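Notes from the Urnholm open day, May

The Drarurura pottery works at Urnholm opens to visitors once a year. I had meant to go for some time and finally managed it this spring. Kai-wen Sin came with me, as she throws pots at home and wanted to see how a larger place handles its clay.

## Getting there

The train from Hukow takes 41 minutes. From the station it is a straight walk along the canal, flat all the way, and there were paper arrows tied to the railings from the second bridge onwards. There is a car park but it was full by ten. Entry was free. Tours of the kilns had to be booked at a table inside the gate, and we got places on the one at half past eleven.

That left us time for a cup of tea and a look at the old clay yard. The clay used to be dug on the far side of the canal and brought over by barge. The pit closed long ago and is now a pond with a fence round it. These days the clay comes in bags from Huang, a supplier further down the valley, and is mixed again on site before anyone uses it.

## The tour

Our guide had worked in the glazing room for most of her life and had retired the previous autumn. She spoke clearly and did not rush, although the group behind us kept catching up.

We began in the mixing room. The floor slopes to a drain and you need decent shoes. She passed round two lumps of clay, one before mixing and one after, and the difference was easy to feel. The first was short and cracked when you bent it. The second could be rolled thin and tied in a knot.

From there we went through to the throwing room, where the wheels stand in a row under the north windows. One potter was making jugs for the seconds shop. He worked to a gauge made from a knitting needle stuck in a block of wood. Kai-wen asked him how much a jug shrinks between the wheel and the shelf, and they got into a long talk about handles -- he pulls his straight off the pot, she makes hers separately and sticks them on later.
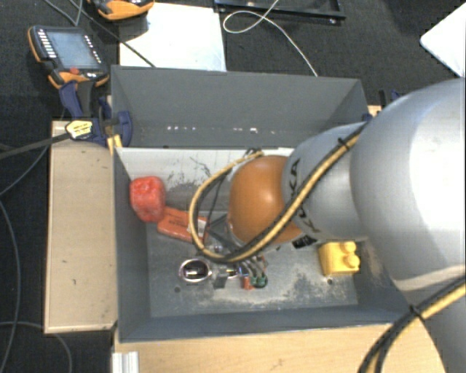 The glazing room was the part I liked best. The works has a recipe book with 277 glazes in it, though only a small number are in regular use. The rest are kept because old customers sometimes write in wanting a replacement for a broken plate. Test tiles hang on nails along one wall, each with its number scratched into the back. The guide let us turn them over. Several of the blues looked the same to me until she held them up to the window.

She also explained why the brown ware is so much older than the rest of the range. It needed only one firing, and coal was dear. The white ware came later, when the works changed over to gas.

Last came the kilns. The bottle kiln has not been fired for decades, but you can walk inside it and look up at the sky through the top. It is cooler in there than you expect and voices carry oddly. The guide said a full load took 80 hours from lighting to the end of firing, with two men sleeping in the shed next door. The modern kilns are electric and much less interesting to look at -- large white cupboards, more or less. We were told the doors stay shut until the inside has dropped below 200 degrees, whatever the order book says.

## Lunch and the shop

Lunch was in the old packing shed. There was leek soup, bread and a cheese pie, served on the works' own plates. The pie had run out by one o'clock, so go early if you want it. Seating was at long benches and we shared ours with a couple who collect the brown ware and had brought a cracked lid to be identified. They had been told it belonged to a bread crock.

The seconds shop was busy. Prices were written in pencil on the base of each piece. Most of the faults were small, such as a pinhole in the glaze or a foot that did not sit quite level. I bought two soup bowls and a butter dish. Kai-wen bought a bag of clay, which she then had to carry back along the canal.

## Practical points

The mixing room and the throwing room are on the level, but the way into the bottle kiln has a high step and a low lintel. Toilets are behind the packing shed. Dogs are allowed in the yard only. The shop takes cards, the tea stall did not.

The last train we could sensibly catch was at ten to five, and we were on the platform with a quarter of an hour to spare.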